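Replacing a Hard Drive in a Caddy

Applies to drives carried in a plastic slide-in caddy with a latch block at the front. Written for the Okport shelf units; the steps are the same for the older Kinnunen trays.

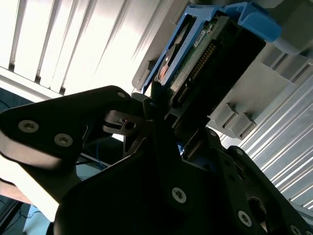
Before you start

Find the bay number of the failed drive in the admin page and write it down. Do not go by the warning light alone. On the Okport shelves the light can lag behind the admin page after a restart.

Check that the replacement has the same connector type and at least the same capacity. A 2000 GB drive cannot stand in for a larger one, even if the volume is mostly empty.

You need:
A wrist strap clipped to the shelf frame
A small screwdriver that fits the caddy screws
An antistatic bag for the old drive
A label and a pen

Removing the old drive

1. Mark the drive as offline in the admin page. Wait for the bay status to read "safe to remove."
2. Release the latch and pull the caddy out 40 mm. Stop there until the platters have spun down. Allow a full minute.
3. Slide the caddy the rest of the way out, supporting it from below. Keep fingers off the circuit board and the gold connector pins.
4. Set it on a flat antistatic surface and remove the caddy screws. Put them in a cup. Kinnunen screws are slightly longer and must not be used in Okport caddies.
5. Lift the drive out of the rails and bag it. Write the bay number and the fault on the label.

Fitting the new drive

1. Lay the drive in the caddy with the connector end at the open end of the U, away from the latch block.
2. Line up the screw holes. Start every screw by hand before tightening any of them.
3. Tighten until snug. If the plastic rails bow outward, back the screws off and seat the drive again.
4. Slide the caddy into the bay with the latch open. It should move freely until the connector meets the backplane.
5. Press on the front of the caddy and close the latch. Never use the latch to force the connector home.

Rebuild

Start the rebuild from the admin page if it does not start by itself. Bay 236 on the Feritz rack has to be started by hand every time. Leave the other drives in the shelf alone until progress shows 100 percent and the volume status has returned to normal.

If the new drive is not detected, take it offline, reseat it once, and try again. If it still fails, try a different caddy before returning the drive.

Steps checked by Nandi Baloyi. Screw note added in December.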